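Ulisier opens registration for its home sorting course in Draltby

Draltby, Aug 17, 2025

Ulisier, the household organising company from Draltby, announces that registration is now open for its course "One Table, Many Things". The course is for people who would like to put their kitchen and small household goods in order, but do not know where to begin.
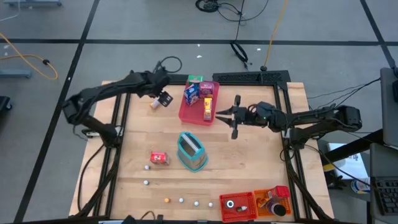
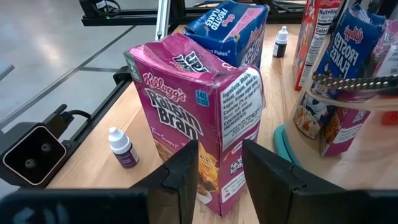
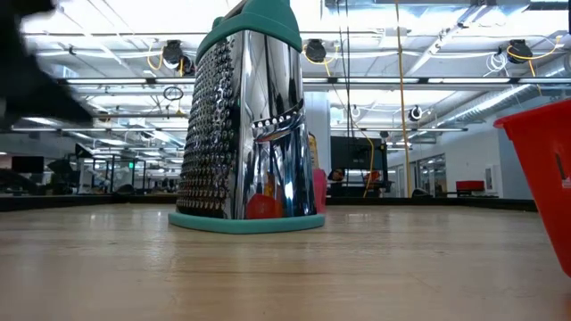
The method is simple. Everything from a cupboard or a drawer is first placed on one table, also the things which do not belong together. After this, each participant decides which goods go into a bin, which go into a basket, and which must stay close at hand. Cereal boxes, kitchen tools, small bottles and even table tennis balls are treated with the same attention.

"Many people buy more boxes before they have looked at what they own," says Ailsa Rutherford, course leader at Ulisier. "We ask them to wait. First the table, then the container — this order saves a lot of work later."

The course was tried for the first time in February, and 463 households have since asked for a place. For the coming season Ulisier can accept 300 of them. Each course has two evening meetings in the Cruickshank building, and every participant receives the Ziritz planning booklet, where shelves and drawers can be drawn and labelled.

Participants are kindly asked to bring the contents of one kitchen drawer — not more, as the tables fill quickly. Open food should stay at home.

Places are given in the order of registration. Forms are available at the Ulisier office in Draltby, where the team will also answer questions from the press.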